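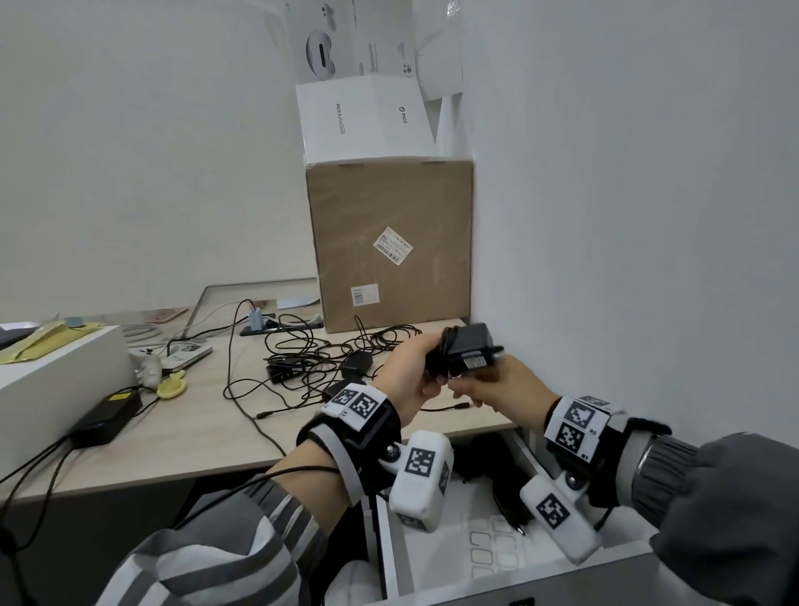
Why do households keep chargers for things they no longer own? Mostly out of fear that the device will come back, or that its replacement will turn out to want the same plug.

4.2 The retention of orphaned adapters

We asked 300 households in Nernenside to empty one drawer each and tell us what every item in it was for. Between them they produced 717 power adapters whose owners could not name a matching device. Figure 6 shows an adapter held over an open drawer. Our respondents called this drawer "the drawer", and seemed surprised that we needed a term for it.

Earlier work in Allarance put such hoarding down to thrift. Our interviews offer only limited support. Respondents who described themselves as careless with money kept as many adapters as the careful ones, and defended them with more heat. Asked what would persuade them to part with one, a retired couple in Fokton said they would need it in writing.

Labels made matters worse. Where an adapter had been marked by hand, the marking tended to be a single word such as "old" or "good", and on 2 occasions both. Households with labelled adapters were no quicker to find the one they wanted, though they did report feeling better about the search.

We also tried a collection point, open throughout August outside the library. It received a toaster, several kettles and a polite note asking whether we had a spare charger for an electric razor. We did, as it happened, and the exchange has been left out of the totals.

Figure 6. An adapter above an open drawer.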